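4.3 Tuning the wrist-view segmenter (Todis perception module)

Complete section 4.2 before starting. The arm must be homed and the planner stopped.

1. Open the Todis console and select Perception, then Wrist view.

2. Load the base label set. The kitchen set ships with 277 classes. Disable any your site does not use.

3. Draw the finger mask with the gripper fully open. Extend it at least 9 pixels past the finger outline on all sides.

4. Repeat step 3 at half closure. Todis interpolates between the two masks.

Note: Glossy drawer fronts return false depth. Set Reflective surfaces to On and leave the handles unmasked - the planner uses them as grasp candidates.

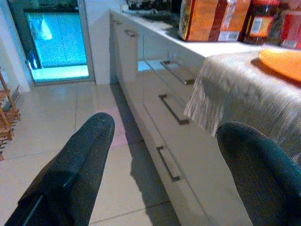 5. Set the depth confidence floor to 35. Lower values let floor tile reflections through as obstacles.

6. Run Check Mask. The log should report no finger pixels in the obstacle layer. If it does report any, return to step 3.

CAUTION: Do not enable the planner while Check Mask is running. The obstacle layer is empty during the check and the arm will plan through furniture.

7. Move the arm to the table view pose and run Segment Once. Flatware on a plate should come back as separate instances, with the plate as their parent. A spoon or fork merged into the plate means the edge weight is too low; raise it one step and run again.

8. Save the profile. A finished profile takes roughly 2,738 KB.
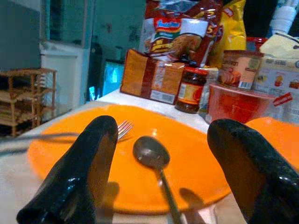 Marijke Peeters writes from the Grerkau site that one step of edge weight was too little for her setup, and that two steps split the fork at the point where the finger mask crossed the handle. She now redraws the half-closure mask first and changes the edge weight only if the merge is still there.

If you follow that order, run Check Mask again before saving. Profiles saved without a passing check load in read-only mode.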